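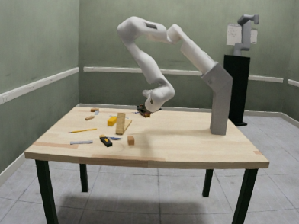

The Garetti bench cell in the simulator, arm over the table with the gripper down.

Garetti bench cell: setup and care FAQ
Updated September
By the Troststead cell support desk

These are the questions we get most often from sites that have taken on the bench cell and its simulated copy. Wiring and mains supply are covered in the installation manual and are left out of this page.

Do I have to build the simulated cell before the real one?

No, but we recommend it. Most layout mistakes show up in the simulator first, and moving a column there takes a few clicks. On the real table it means new holes.

Where does the arm mount?

The arm sits on a tall column fixed to the right-hand side of the tabletop, a short distance in from the edge. Leave that gap. The column base needs wood on all sides of it to bolt down properly, and a column set flush with the edge will work loose over time.

How tight should the column bolts be?

Use the torque figure on the plate at the base of your column. Check the bolts after the first 100 hours of running and then at every service. If one keeps backing off, replace the washer before you reach for thread lock.

Can a second arm stay in the room?

Yes, if it is folded upright and standing on its own pedestal away from the table. In the simulator, load it as a fixed body so the planner still treats it as an obstacle. People tend to delete it to speed things up and then wonder why a path that ran fine on screen stops short in the room.

What should be on the table during a grasp check?

A mix of small things in different shapes. Our default layout has wooden blocks, a pencil, a flat metal bar, a utility knife and a few small bits. Some blocks lie flat and one stands on end, and the tall one is useful for checking clearance under the forearm. For the real table, use a knife with the blade removed.

How do I set the table height in the simulator?

Measure from the floor to the top of the wood at the column, then at the far left corner. If the two readings differ by more than 3 mm, level the legs first. Enter the reading taken at the column. Do not average them.

The gripper stops above the object and closes on air. What is wrong?

Usually the tool length. It has to be re-entered whenever fingers are changed, and the controller does not warn you if you forget. Go through these in order:

1. Check that the tool selected in the controller matches the one fitted.
2. Measure from the wrist flange to the fingertips and compare with the stored value.
3. Touch off on bare table at 2 points, one near the column and one as far left as the arm will reach.
4. If both are off by the same amount, correct the tool length. If they differ, go back to the table height question above.

How often do the fingers need cleaning?

Wipe the pads at the start of each shift with a dry lint-free cloth. Don't use solvent on the Astitz pads, it makes them swell. Replace pads when the ribbing has worn smooth at the tips. On our own cell a set lasts around 14 weeks.

Does the arm need greasing?

The joints are sealed. If you find grease outside a joint housing, stop using the arm and contact us. Do not wipe it off before taking a photo, we need to see where it came from.

My simulated gripper shakes when it holds a small block. Is that a fault?

It is a contact setting. Reduce the physics time step, and if that doesn't cure it, lower the grip force for light objects. Very small parts are the worst for this. The shaking has no bearing on how the real gripper will behave.

Can I copy joint positions straight from the simulator to the arm?

Only after the home position has been matched. Send both to home, compare the joint readings, and enter the differences on the offsets page. Then run the first real program at reduced speed with a hand on the stop button.

Reader comments (3)

The Wilczyńska site had the gripper stopping high for most of a morning. It was step 1. Wrong tool selected after a finger change.

Could you add something on backing up the offsets page? We lost ours in a controller update and had to redo home matching from scratch.

Reply from support desk: Settings, Export, tick "offsets". It is not ticked by default. Will go in the next revision.

Contact the support desk | © Garetti Troststead | Back to top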